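Notes from a talk with a parish reader, Gavstead, November 7, 2019

She grew up Baptist and didn't set foot in a church with icons till she was past thirty. Now she reads the hours at the small Orthodox mission on Javuvgate. We talked after vespers, her coat still on, bus to catch.

"I went for the singing," she said. "Then I stayed for the quiet. No one asked me to fill out a card."

First visit was in September, three years back. She stood at the rear, didn't know when to sit. Mostly you don't. "My feet hurt so bad. I thought, these people are serious." 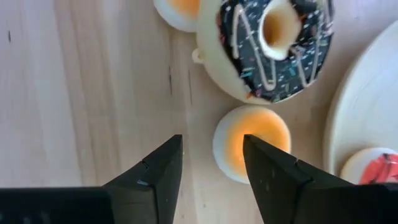

*A donut and a white plate on a light wood table.*

What about family? Long pause there. Her mother still mails her clippings from the old church in Skoden. They get along. They dont talk about Mary. "She thinks I pray to paint. I told her I talk to Grandma's photo too, and so does she."

The fasting was harder then the doctrine, she says. First Lent she lasted 3 days and cried over a cheese sandwich. Her priest told her to eat the sandwich and come to church anyway.

The mission has its own worries. Rent on the hall is $850 a month, and the roof fund stands at $1653. A sister parish in Ko sent books and two candle stands. She'd like a real bell. "We have a recording. It skips."

I asked if she misses anything. Hymns, right away. She still sings them doing dishes, all the verses, alto part. "I didn't throw out my childhood. I know those words better than my own phone number."

Would she go back? "No. Visit, sure. I bring mom at Christmas, I sit in her pew, I hold the hymnal for her."

Then the bus came. More next time, I have pages of this still to type up.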